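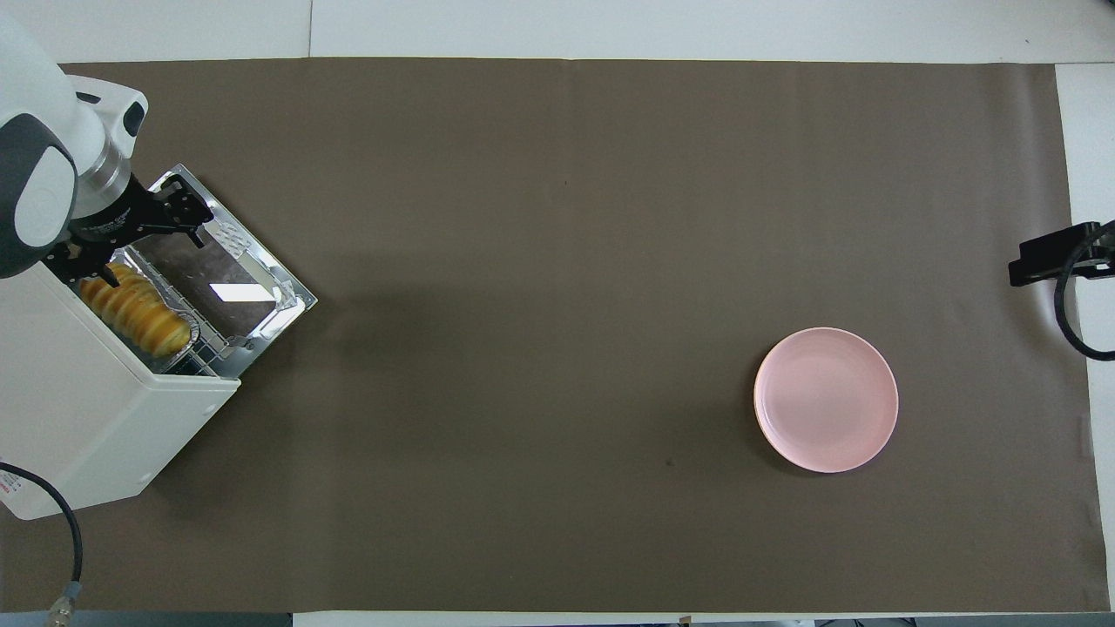

Petits pains dans leur barquette en aluminium, porte du four rabattue. À droite, une assiette vide.

Le mini-four et le pain de la veille

Le mini-four passe souvent pour un appareil d'appoint. Pour remettre en température une petite quantité de pain, il présente pourtant un avantage mesurable : le volume à chauffer est faible et le préchauffage court. Le grand four encastré du fabricant Folham, pris comme référence pour ce dossier, demande 11 minutes de préchauffage. Le Hoko de table s'en passe presque.

La proximité des résistances impose en revanche une surveillance plus étroite. Les pains briochés, riches en sucre et en matière grasse, colorent vite sur le dessus alors que le centre reste froid. Le thermostat sera réglé bas. Sur le modèle Kudo, dont la graduation commence à 100 °C, le deuxième repère suffit.

La barquette en aluminium convient à cet usage à condition de reposer à plat sur la grille. Elle ne doit toucher ni les parois ni les résistances. Ses bords relevés maintiennent les pains serrés les uns contre les autres, ce qui limite le dessèchement des flancs : seule la croûte supérieure est exposée. Des pains espacés sèchent plus vite et se réchauffent de façon plus homogène. Le choix dépend de la texture recherchée.

Durée constatée pour une rangée serrée : 4 minutes, puis 2 minutes de repos, four éteint et porte fermée. Une pulvérisation d'eau avant enfournement compense la perte d'humidité d'un pain de la veille. Elle est inutile pour un pain du jour.

L'implantation compte autant que le réglage. Une porte à abattant occupe, une fois ouverte, une surface notable devant l'appareil, et sa vitre reste brûlante longtemps après l'arrêt. On n'y pose rien, pas même la barquette. L'assiette se place à l'écart, hors du débattement de la porte, et les pains y sont transférés à la pince. Une orientation en biais libère parfois le bord du plan de travail.

Une feuille de papier épais retient les miettes et simplifie le nettoyage de la table. Elle ne constitue pas une protection thermique et ne dispense pas de respecter les distances indiquées dans la notice. Estach déconseille tout papier sous ses appareils en fonctionnement ; la feuille se met alors en place une fois le four refroidi.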